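OK so I promised a thread on how I got into collecting and fixing up old office computers, and it's Saturday and the coffee is hot, so let's do it!

2019-11-16

Some background first. I live in Vellon, a town most people drive through on the way to the lake. We had one electronics store and it closed. What we do have is the Gridska surplus sale, twice a year, in the old freight hall. Schools and offices clear out their closets and everything gets a sticker price. It is my favorite day of the year and I'm counting birthdays.

I went the first time in July looking for a desk lamp. I came home with a desktop tower, a keyboard with a huge Enter key, and no lamp. I still don't have a lamp.

What hooked me is how cheap it is to learn this way. When the whole machine costs less than a pizza you stop being scared of it. You pull things out, put them back in, read the little letters on the board with a flashlight in your teeth. I had been using computers for most of my life and had never once opened one.

And the old office ones are so nicely laid out! Panels that come off with a latch, drives that slide out on a plastic caddy. Somebody at a drafting table thought about the poor person who would have to swap forty drives before lunch, and I think about that person a lot.

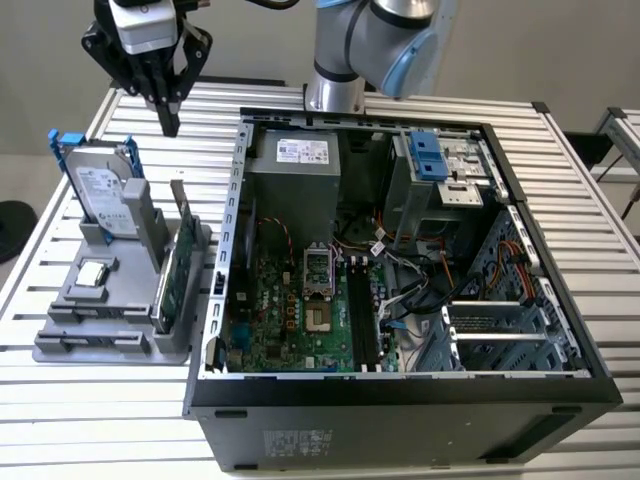
My notebook from the first sale says I spent $50 total. The second time I took a list, and I stuck to it for maybe ten minutes.

Things I look for now: a case that isn't bent, all the screws on the back, a fan that turns freely when you nudge it with a finger (machine unplugged, please). If the label on the power supply is still readable that's a plus, so you know what you've got.

Things I've stopped caring about: scratches, stickers, missing front covers, yellow plastic. I love yellow plastic. Let it be yellow.

Memory is the fun one. Sellers often pull the sticks and sell them by the handful from a bowl, like candy, so bring a list of what your board takes. I didn't, and I own 2 sticks that fit nothing in my house. They're bookmarks now.

Same goes for processors. Check the socket with a bright light from the side before you pay. If the pins are in the socket, look for any that catch the light differently from their neighbors. One bent pin and you have a very long evening ahead of you.

People ask what I do with them once they run. Mostly very ordinary stuff! One plays music in the kitchen. One is for my mom's recipes and card games. One went to the reading room at Manole, the little library on the hill, where kids use it to type up their school stories. It is slow and they do not care.

I put a free Linux desktop on nearly everything. I was nervous about that part and it was the easiest evening of the whole hobby. Pick a light one, put it on a USB stick, say yes to most of the questions, go make a sandwich.

Oh, and the sounds! The little beep when one wakes up after years in a closet. I did a lap around the living room the first time. The cat left.

If you want to start, a short shopping list. One decent Phillips screwdriver, magnetic tip if you can. A can of air. A soft paintbrush for the corners. Thermal paste, the smallest tube, it lasts forever. A muffin tin for screws, one cup per part. The muffin tin has saved me more times than I can tell you.

Take a picture with your phone before you unplug each cable. You will think you'll remember. I have a folder with 432 pictures of cables in it and I've needed a good half of them.

Also, wipe the drives. Even when the seller says it's been done. I don't look at what's on there, I just erase the whole thing before I do anything else.

Local folks: the next Gridska sale list is up on the board at the Mirnano café, and last time it ran to 219 lots. Go early, bring cash and a bag with strong handles. The monitors are by the back door and they go first.

I'll be the one by the bowl of memory sticks, with a list this time. Come say hi! And if you see a desk lamp, grab it for me.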